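Unit 5: Heat Transfer Through the Building Envelope
Course notes, Building Science for Residential Design
Instructor: Harvey Sandhu

5.1 Review of terms

Conduction is heat flow through a solid, or through fluids at rest, driven by a temperature difference. For steady flow through a flat layer of area A:

Q = U x A x (Ti - To)

where Q is the heat flow in Btu/h, U is the overall coefficient in Btu/(h ft2 F), Ti is the indoor temperature and To is the outdoor temperature. The R-value of an assembly is the inverse of U. R-values of layers in series add. U-values do not, and adding them is the most common error in the Unit 4 homework.

Surface air films are layers too. Unless a problem states otherwise, use the film values in the Unit 4 table. The outdoor film changes with wind speed, so the winter and summer values differ.

5.2 Parallel paths

A framed wall has at least two paths: through the studs and through the cavity insulation. The simplest treatment weights each path by its share of the area:

U(avg) = f1 x U1 + f2 x U2

The fractions must sum to 1. This method assumes no sideways heat flow between the paths. The assumption is fair for wood framing and poor for steel, where the zone method is used instead (see the reading by Zamudio, section 3).

5.3 Windows and interior surfaces

A window is treated as three areas: center of glass, edge of glass and frame. The rating on the label covers the whole unit. If only the center-of-glass value is known, the result for the whole unit will usually be too optimistic for multiple-pane products.

Ceilings below an unheated attic are handled in the same way as walls, with the heat flow direction taken as upward in winter. A suspended or tiled finish adds little resistance. Air leakage around the finish can matter more than the finish itself and is covered in Unit 6. 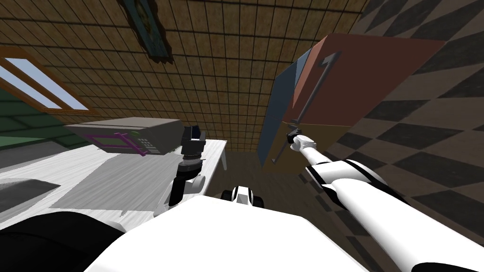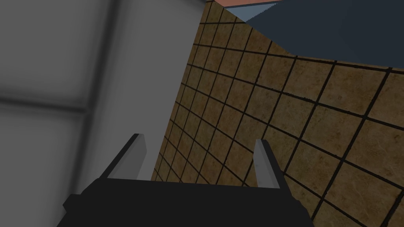 Figure 5.2. Views from a rendered model. The window and tiled ceiling are in the first.

5.4 Worked example: the Clistora house

The Clistora house is a single-story plan used in all remaining units. Its conditioned floor area is 2,000 square feet. We need the heat loss through one north wall section at design conditions.

Given:
Net opaque wall area: 100 ft2
Window area: 20 ft2
U of wall: 0.06
U of window: 0.30
Indoor temperature: 70 F
Outdoor design temperature: 17 F

Step 1. Temperature difference: 70 - 17 = 53 F
Step 2. Wall: 0.06 x 100 x 53 = 318 Btu/h
Step 3. Window: 0.30 x 20 x 53 = 318 Btu/h
Step 4. Total: 636 Btu/h

The window has one fifth of the area of the wall and loses the same amount of heat. Note that the wall area is net - the window opening has already been taken out. If you start from a gross area, subtract first.

5.5 Internal gains

People, lights and appliances release heat indoors. A refrigerator inside the conditioned space rejects to the room both the heat removed from its contents and the heat equivalent of its electrical input. Over a long period, with the contents at a steady average temperature, the net gain to the room equals the electrical input. Internal gains are left out of the design heating load and included in the cooling load.

5.6 Problems

1. Repeat the example with a window U of 0.25. Give the new total and the percent change.
2. Repeat the example with an outdoor temperature of 12 F.
3. A wall has a framing fraction of 0.25, with U = 0.12 at the studs and U = 0.05 at the cavity. Find U(avg) and the matching R-value.
4. Explain why averaging the two R-values in Problem 3 gives a different answer.

Show units on every line. Problem sets are due at the start of class on Tuesday. Send questions on the reading to Braulio Zamudio.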